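Cirnholm textile mill, open day report
14 December 2023

The knitting hall was the first stop and took up most of the morning. Costigan runs the Cirnholm site as a vertical mill: yarn comes in on cones, and finished fleece leaves on rolls. Spinning is done elsewhere. The guide gave no output figures, and the order board by the door had been covered.

Circular machines make all the sweatshirt fabric. The standard construction is three-thread fleece, with a face yarn, a tie yarn and a heavier loop yarn that is later brushed. Each machine has stop-motion sensors on the feeders, and a broken end halts the cylinder before a visible fault builds up. Visitors were allowed close enough to read the tension meters. Readings on the loop yarn varied more than those on the face yarn – the operator put this down to cone winding at the supplier.

Dyeing was seen through glass only. Light shades and darks are kept on separate vessels. Cotton and polyester blends are dyed in two baths, polyester first at the higher temperature. The wash program for 40 degrees was posted on the wall, along with a second sheet for 50 that had been crossed out and initialed.

The finishing section was the most useful part of the visit. Fabric passes through the raising machine 3 times, then goes to the shear and the compactor. Residual shrinkage is tested on samples cut after compaction. Okine, the trim supplier, had a bench at the far end with zipper tapes in several widths and a pull tester. A coil zipper on a brushed fabric needs a stay tape or the front will wave after washing. The bench had one panel with the tape and one without, both laundered, and the difference was plain.

The Gindonano laboratory, which does pilling and seam strength work for the mill, was closed to visitors until March. A printed summary of its methods was handed out instead. It covers sample conditioning in some detail and says very little on evaluation.

Parking was short and the signs from the main road were poor. Allow 2 hours for the full route, longer if the finishing section is of interest. 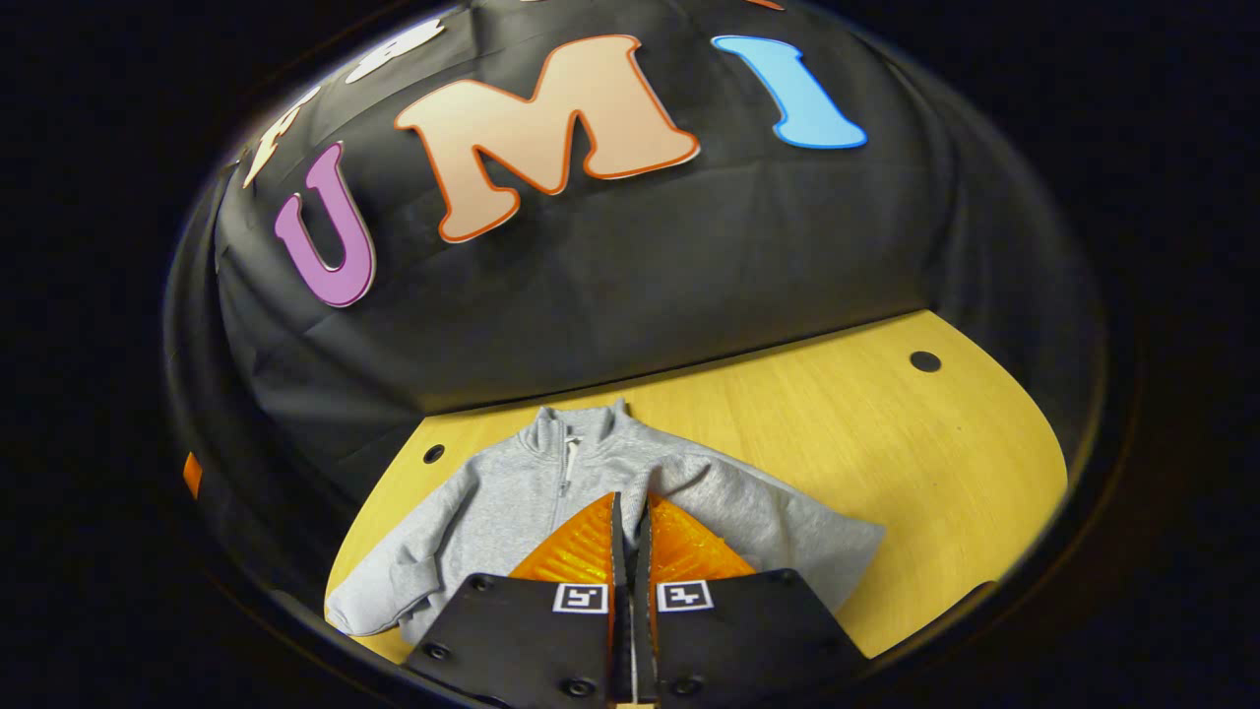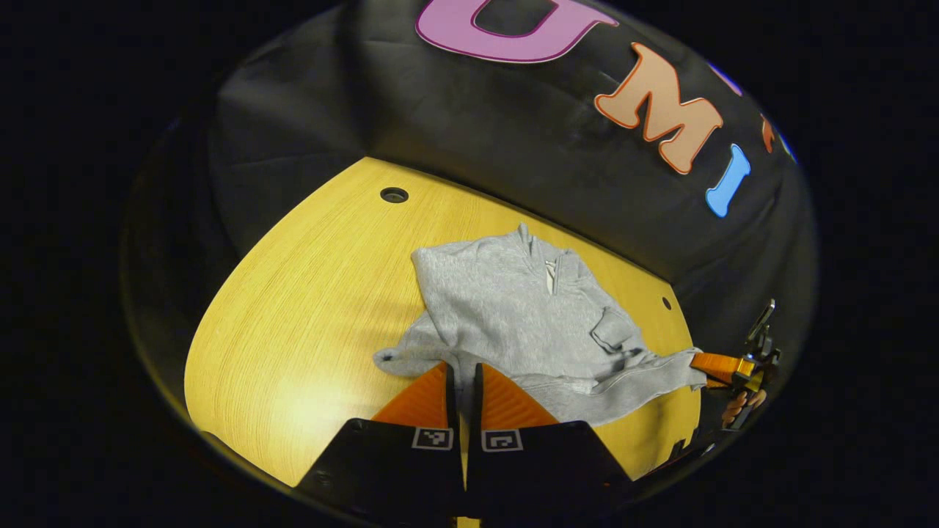 Light gray zip-neck and zip-up styles on the table.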